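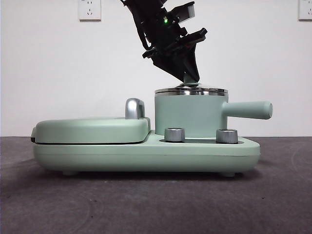 ## 4. Setting the lid-lift position

Do this section after the arm is fixed to the table and the zero check in section 3 is passed. Work with the breakfast appliance cold and unplugged, and with the pot empty.

1. Place the appliance so that its long side is parallel to the rear edge of the table. The pot handle must point away from the sandwich maker.
2. Close the sandwich maker. Put the lid on the pot and press it lightly until it sits flat.
3. Switch the Sillus controller to TEACH and set the speed to 60 mm/s.
4. Jog the arm until the gripper is above the pot. Come from above only — a side approach can hit the silver handle of the sandwich maker.
5. Lower the gripper slowly until a fingertip touches the knob on the lid. Stop at first contact.
6. Save this point as position 518.
7. Close the fingers on the knob, raise the lid a little and put it back. Repeat this at least three times. If the lid tilts, correct the position and save again.

**Note:** The green light on the gripper must stay on during the whole procedure. If it goes out, press STOP and check the gripper cable at both ends.

**Caution:** Do not hold the pot by hand while the arm is moving. If the pot slides, stop the arm first and then put the pot back.

### Looking after the fingers

Wipe the fingertips every Tuesday with a dry cloth. Replace them after 3,000 lifts, or earlier if the tip is rounded. After each replacement, teach position 518 again from step 3.

Spare fingers are ordered from Zelton in Skerkthorpe. Changes to saved positions are written in the cell log and signed by Ingvar Ragnarsson or Skarphéðinn Egilsson.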